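The Tray Question, Settled for Now

Readers of the August issue will remember that I promised to do something about the small loose objects in my house. By small loose objects I mean rings, washers, the odd curtain loop, and those little plastic hoops that come off things and can't be thrown out in case the things ever want them back. They had been living in a cereal bowl. When I needed the bowl for cereal, they lived on the counter.

Isla Bright, who edits this newsletter and owns a label maker, suggested a tray. I said a tray was just a bowl with less ambition. She sent me to Vallora anyway, the housewares place in Porkville, where trays take up most of a wall and cost more than you'd think.

So I have been tray-minded for 3 weeks, and I have views.

Get one with a rim. A flat tray is a tile, and anything round will leave it the first time you bump the table. Get one with some pattern pressed into the bottom, too. A smooth base lets everything slide down to one end, where it forms the same heap you had in the bowl. A bit of texture slows a ring down enough for you to get hold of it.

Then there are the gloves. My kitchen is kept at a temperature Musyoka Kaijage calls "historic," and I do my sorting in knit gloves from the first frost until well past the point of dignity. Picking up a thin ring in knit gloves takes patience. You pinch, you get a pinch of glove, you try again. Musyoka recommends taking them off. Musyoka has central heating.

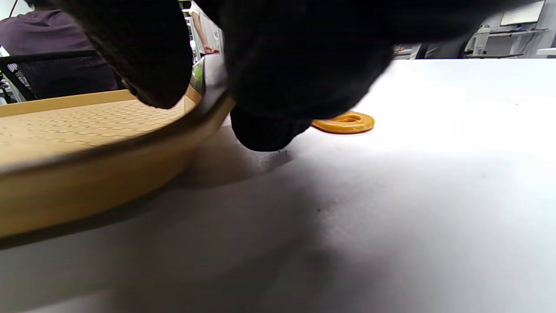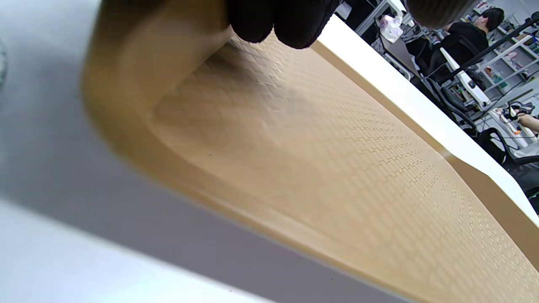
Swap Shelf

The shelf at the Jutstead hall is open again and already holds 3 fondue sets, so please, no more fondue sets. Jar lids are welcome if they come with jars. Anyone who left the box marked "Zamudio, fragile" should come and get it before one of us gives in and looks.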